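The Quiet Strain

The mice arrived at ten past seven in the morning, which in the animal house counts as late. I signed for 36 of them and the driver asked, as he always did, whether they bit. I said these ones were known for being placid. It said so in the Werkell catalogue, between the price and the coat colour.

We had chosen the strain because it was dull. The old line had been bred for high blood pressure and seemed to have picked up opinions along the way. They chewed the water bottles, they overturned their shelters, and one of them had learned to sit on the scales with a paw against the wall, so that for most of the spring we believed he was wasting away. The new mice had the same kidneys and none of the personality. Head of department read the description aloud at the group meeting and said it was the first time he had envied a rodent.

My job was to settle them in, weigh them, and write everything down in the form that Stavel sends out. The Stavel form has 166 boxes. Box 29 asks for "general demeanour" and allows four characters. For years I had written "fine" and thought no more about it.

On the first morning I wrote "fine" 36 times.

On the second morning I noticed that they were all sitting in the same corner. Each cage had a shelter, a wheel, a tube and a handful of paper, and in each cage the mice had gone to the back left and sat down, facing out. I moved one of the racks round. By the time I had made a cup of tea they had gone to the new back left. I looked for somewhere on the form to put this and found a box for "ear notch, secondary".

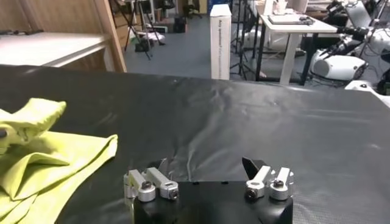
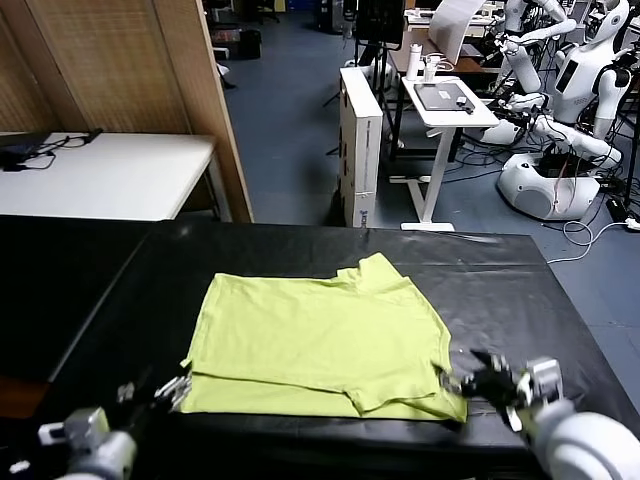
I rang Werkell. The woman on the helpline asked whether the animals were eating, and I said they were eating very well. She asked whether they were drinking, and I said yes, in turns. There was a pause while she typed.

"In turns," she said.

"They queue."

She said she would pass it on to the breeding side, and was there anything else she could help me with today.

By June I had stopped mentioning it at meetings. The blood pressure results were lovely. The lines on the graph lay on top of one another like a stack of plates, and the man from Van Dijk, who were paying for it all, came down in person and shook my hand. He wanted to see the colony. I gave him a gown and a hairnet, and he stood in front of the rack with his arms folded, and the mice sat at the back left and looked at him.

"They're very well behaved," he said.

"It's the strain."

"Do they ever do anything?"

I told him that at four in the afternoon they went on the wheel, ten minutes each. He looked at his watch. It was ten to. He said he had a train, and I could see him deciding how much he wanted to catch it.

He stayed. At four the first mouse in every cage got up and went on the wheel, and we watched in silence, two grown adults in hairnets. At ten past they changed over. He took off his gown very carefully and folded it, though they go in the bin.

The paper came out under the title "Low variance in the Rinosura model". It was well received. Other groups wrote to ask how we had managed it, and I was told to reply that good husbandry was largely a matter of routine.

I still do the forms. Last week I got to box 29 on the top cage and looked up, and they were all watching the pen. I wrote "fine". They went back to their dinner, one at a time.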